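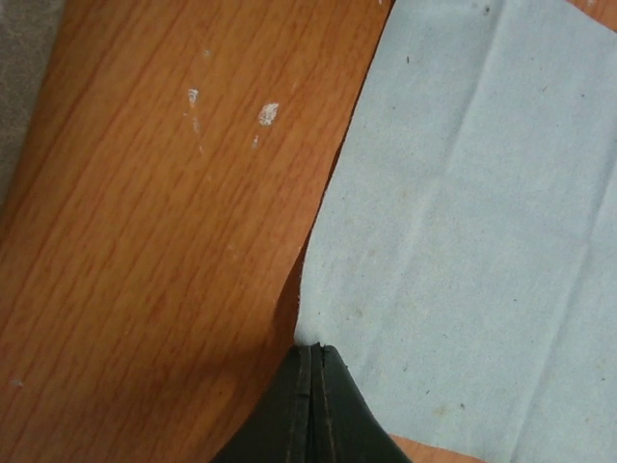 Re: [orchard-list] Pusovine apples, keeping and grafting
14/11/2020

> We picked the Pusovine at Molell in October and I'm told they keep
> until spring. Ours already feel a bit soft. Has anyone else grown
> it? The label on the tree just says 83.

Oh, I'm so pleased somebody else has one of these! Mine came from the old Visser nursery as a maiden whip and it has cropped every year bar one. The flavour is sharp in autumn and then goes all pear drops and honey after a few weeks in the shed (I ate the last of mine in the car on the way home from Butow, core and all).

Tree 83 would be the one by the lower gate, on a fairly vigorous stock, so expect big fruit. Big ones soften first. Eat those now and put the small ones by.

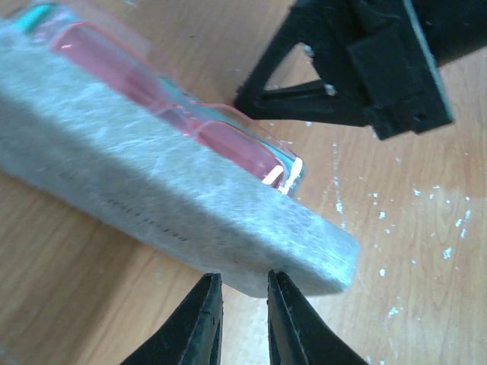

Should they be wrapped for storage?
Plain newspaper is fine, one sheet to each apple, stalk upwards and in a single layer.

I did 11 trays that way last winter and lost very few, mostly to a mouse. Keep them well away from potatoes, or they pick up an earthy taste.

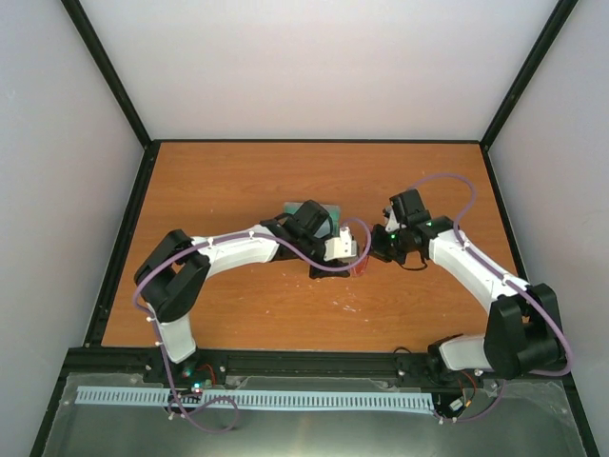
As for scion wood, I'd love to swap! Cut it in the dead of winter, pencil thick, from last summer's growth. It travels happily in damp kitchen paper and a sealed bag – mine sat behind the milk for weeks. I could offer Pusovine and a nice russet with no name at all.
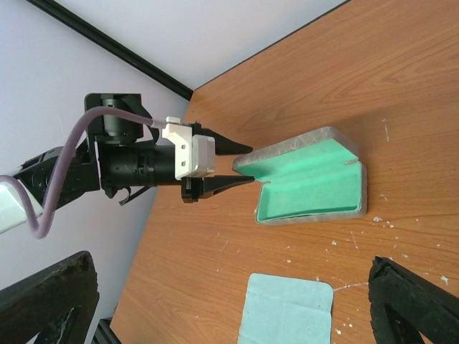
Which rootstock suits a small garden?
M26 is a good choice on decent soil, with a stake kept in for the life of the tree.

On thin chalk like ours I'd go up to MM106 and prune a bit harder in summer. Do write and tell us how the small ones taste in January!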